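Ellico Schools Robotics Programme
Interim progress report to the Bhuiyan Trust
Prepared by Nandini Sastry, Programme Lead, Wed 27 October
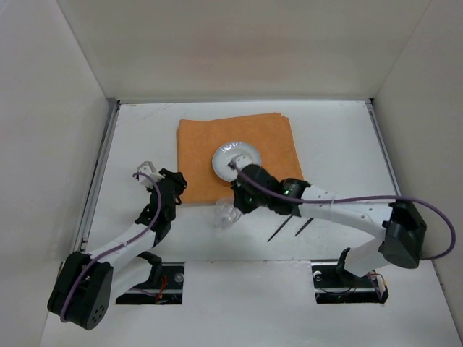
Figure 1. The two-arm table during work on the place-setting task, with plate, glass and utensils.

1. Purpose of this report

This report covers the first half of the grant period and is submitted under the terms of the award made to Nundura College for its sixth-form robotics group. It sets out what the students have done, how the money has been spent, where the project is behind its plan and what is proposed for the second half. A final report will follow once the student showcase has been held.

2. Background

The Trust agreed to support a student project in which a pair of robot arms is taught to lay a single place at a table. The task was chosen by the students from a list of four and was confirmed in the original application. It requires the two arms to share a small working area and to handle objects that differ a good deal in weight, shape and stiffness: a cloth, a plate, a glass and table utensils.

The group has 19 members, drawn from both years of the sixth form. It meets twice a week after lessons, with an additional open session on alternate Saturdays. Teaching is led by Sudheer Kulkarni of the Design and Technology department. Saranya Suvarna, a physics teacher, supervises the Saturday sessions and is responsible for risk assessment.

3. Progress against agreed milestones

Milestone 1: Installation and safe working. Complete. The arms were fixed to the table and the walls of the enclosure fitted in the first weeks of term. Every member of the group has passed the safe working test, which covers the emergency stop, the marked standing area and the rule that one named student is in charge of the controls at any time. Two students had to take the test again and passed at the second attempt.

Milestone 2: Operation by hand. Complete. Students work in pairs, one for each arm, and guide the arms through the task while the movements are recorded. It was expected that this stage would be quick. In practice most pairs needed three sessions before they could finish a full setting without knocking the glass, and the timetable was adjusted to allow for this.

Milestone 3: Collection of recorded attempts. In progress. The group has recorded 859 attempts to date, including attempts at single steps of the task as well as the full sequence. All of them have been kept, whether or not they succeeded. Each has been labelled by the students with the step attempted, the pair operating and the result. A second student checks the labels before an attempt is entered in the log. The standard of labelling was uneven in September, and the early records were gone through again over two Saturday sessions.

Milestone 4: First trained behaviour. Partly complete. The students have trained the system to carry out one step, the placing of the plate on the cloth. In the test held before half-term this step was run 100 times, following a written procedure prepared by Darmawan Sutanto of Year 13. The plate came to rest fully on the cloth in most runs. The commonest fault was a late release, which dragged the cloth out of position. The full test sheet has been sent to the Trust separately.

Milestone 5: Full sequence without an operator. Not started. Under the original plan this work would have begun before half-term. It is now planned for January.

4. Difficulties and changes to the plan

The cloth has been the main source of delay. It shifts when touched and does not return to the same shape, so that the positions learned for the plate and the glass soon stop being correct. The students tried fixing the cloth with tape at two corners but decided against it, on the grounds that the task in the application was to lay a place on a loose cloth. They have instead varied its position and angle on purpose between recordings. This has made collection slower, and early results suggest that the trained step copes better with small shifts as a consequence.

The utensils have also given trouble. They are slender and lie close to the table surface, and the grippers have difficulty getting underneath them. A small group led by Bhavana Bangera is comparing three shapes of fingertip, all drawn and printed by the students. No choice has yet been made. Should none of the three prove reliable, the group proposes to rest the utensils on a low block at the start of the task, and the Trust's agreement would be sought before that change was adopted.

Cable wear caused the loss of one week in September. The cables are now tied along the arms, and a check of the ties has been added to the start-of-session sheet.

5. Student participation

Attendance at the weekday sessions has been good and has held up better than in the previous year's club. Saturday attendance is lower, particularly among students who travel from the Trurden side of the town, where there is no early bus. The college has agreed to move the Saturday start to half past ten from next term.

Of the 19 members, 9 had no earlier experience of programming or electronics. These students were placed in mixed pairs from the start, and several now lead recording sessions. The group keeps a shared written log, and students take turns to present a short account of the week's work on Thursdays. Mr Kulkarni has noted that the quality of these accounts has improved markedly, above all in the willingness to report failed runs in full.

6. Use of funds

Spending is within the agreed budget. The equipment heading has been spent as planned. There is an underspend on travel, as the visit to a partner university was postponed at the university's request. There is a small overspend on consumables, owing to the quantity of printing material used on the fingertips – this was covered from the contingency heading. A full statement of account is attached as Annex A.

7. Plan for the second half

In the remaining weeks of this term the group will finish comparing the fingertips, complete the recording of the glass and utensil steps, and train each as a separate behaviour. Work on joining the steps will begin in January. The showcase will take the form of a live demonstration to parents and governors, with the students explaining the method and its limits.

8. Matters for the Trust's decision

The Trust is asked to approve the move of Milestone 5 to January, and to allow the travel underspend to be used for a spare gripper. The college would be grateful for a reply before the end of term. Questions about this report should be addressed to Nandini Sastry, and those concerning the accounts to the college finance office.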